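Hall safety walk-through, multifaith supper and talk, Ramdale Community Rooms

My October copy, with comments typed in afterward. Blažena Murín has the short version if you only want the ticks. I chair the talks and I do like to go on a bit, so bear with me!

1. Main doors open fully from inside: OK
Both leaves swing clear. The left one sticks at the bottom and needs a good shove, so I've asked for it to be planed before the Farkia choir comes.

2. Room capacity posted and readable: OK
It's 300 standing, but we're setting out far fewer chairs than that. Please don't let latecomers line the walls, however much they want to hear the speaker.

3. Aisles wide enough for wheelchairs and strollers: FIX
I walked it with Rozália Kollár, who uses a chair, and she got stuck at row four. We took out 2 rows and tried again. Much better.

4. Quiet room for prayer: OK, with a comment
Shoe rack is out of the doorway now (hooray). The rug by the sink curls up, and I caught my toe on it, so tape it down or roll it away.

5. Candles and lamps: FIX
Every tradition on the program wants a flame of some sort, and I love that, but the curtain behind the lectern is too close. Table comes forward 37 inches. Battery lights for the children's procession, please, no exceptions.

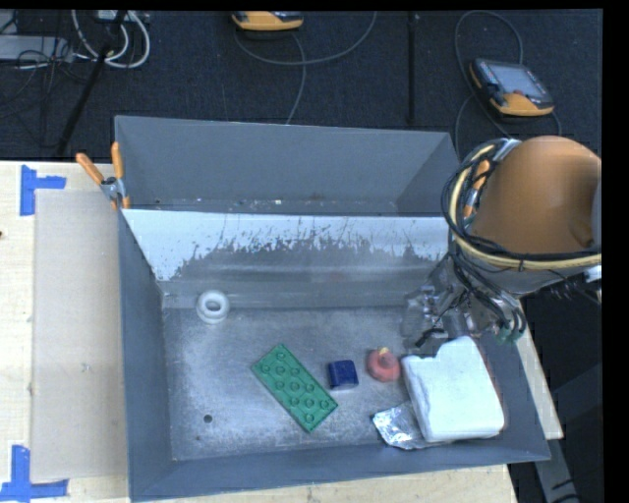
6. Kitchen and food labels: PARTLY DONE
Halal, kosher and vegetarian dishes have their own tables and their own spoons. Nut labels still missing! Jelínek is printing 47 cards and I'll put them out myself at 4:30.

7. Stage steps and microphone cable: FIX
The cable runs right across the top step. Last spring our poet nearly went over it in the middle of a verse. Cover strip is in the Birklow cupboard, second shelf.

8. First aid kit: OK
Full, and in date. I moved it to the coat check.

9. Side exit light: NOT WORKING
Bulb ordered. I'll look at it again before we open, and if it's still dark we hold the talk in the small room.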